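From: Kenneth Haldane
To: league-scoring list
Date: 22 March 2018
Subject: Re: Inherited runners and the relief log

On the question of runners left on base at a pitching change, the person who wrote in from the Trastwood club said:

> Our starter left in the sixth with men on first and second and one
> out. The reliever got a ground ball to short, the man on first was
> forced at second, and the batter was safe at first. The man from
> second went to third. The next batter singled and the runner on
> third scored. Gendex charged that run to the starter, which I
> follow. Then a double brought in the man who had reached on the
> force play, and Gendex charged that one to the starter too. Our
> paper book has it on the reliever. Which is right? And does the
> relief log count two inherited runners or one?

Gendex is right on the charging of both runs, and your paper book needs to be changed.

The starter is responsible for the number of runners he leaves on base. He left two. When the reliever's batter reaches by forcing out one of those two, the batter takes over the debt of the man who was put out. So the starter is still on the hook for two runs, and it makes no difference that the second man across the plate never batted against him.

The debt goes down only when a runner is put out by some act that is not the batter's doing. A runner caught stealing or picked off comes off the starter's account for good. A runner forced at second on a grounder does not.

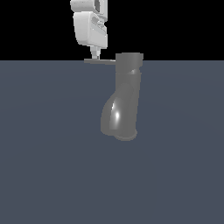 The relief log is a separate matter and this is where most of the mail comes from. Inherited runners are counted at the moment of the change. There were two men on, so the log says two inherited. Inherited runners scored is counted by the man, and only one of the two men on base at the change came home. The log should read 2 inherited, 1 scored, while the starter's line shows two runs that came in after he left. Those two figures do not have to agree. Do not edit one to match the other.

Whether the runs are earned is a third question and you work it out on its own. With no errors or passed balls in the inning, as you describe it, both are earned to the starter.

One more case, as it came up in the Valderrama game last October. The reliever enters with a count of 2 balls and no strikes on the batter and then walks him. The walk goes to the pitcher who left, and so does the run if that batter scores. If the same batter gets a hit, or reaches on an error or a fielder's choice, he belongs to the reliever. With a count of 2 and 1 the walk stays with the starter. With 2 and 2 it goes to the reliever.

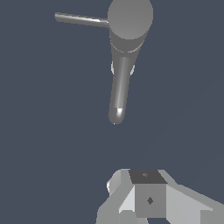 Gray arm assembly against a plain background, computer rendering.

Bondik users should note that their tablet form has no box for the count at the time of a change. Put it in the remarks field in the form B-S, balls first, and I will apply it by hand when the file comes in. Please do not put it in the pitch total. Two files last season came in with the count added to the outgoing pitcher's total, and every later line in the inning was off.

As for the size of the problem, I went back over the archive this winter. We hold 1,207 games with at least one mid-inning change. The ones where a batter took over the debt of a forced runner and then scored were checked one at a time against the play text. Nearly all of the wrong ones came from paper books that were typed in later. The scorer had written the run under the pitcher who was on the mound when the batter reached, and the typist kept it that way. 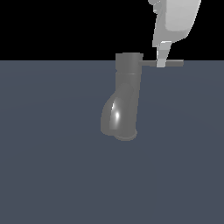
Corrections will be posted in one batch and not game by game. Earned run averages for some starters will go up and those of the men who followed them will go down. Team totals do not move, so the standings and the tiebreak sheet are not affected. If your club prints a yearbook, wait for the batch before you send the pitching pages out.

For games still to be played, the procedure is as before. At every change, draw the line under the last batter faced, write the bases occupied beside it, and write the count if it is anything other than 0-0. On a double switch, mark the batting slot as well. We had a file where the new pitcher was entered in the old slot and Gendex threw out the rest of the half inning.

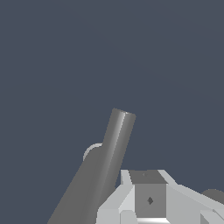 Send disputes to me off list with the game number and the play text for the full half inning. A photo of the book page is fine if it can be read, but keep it small. The list software rejects long messages and the limit on the archive form is 4,000 characters per remark, so split it if you have to.

The question about catcher's interference with a runner stealing home I will take up separately. I have the two rulings but want to read them against each other first.

Kenneth Haldane
Scoring and records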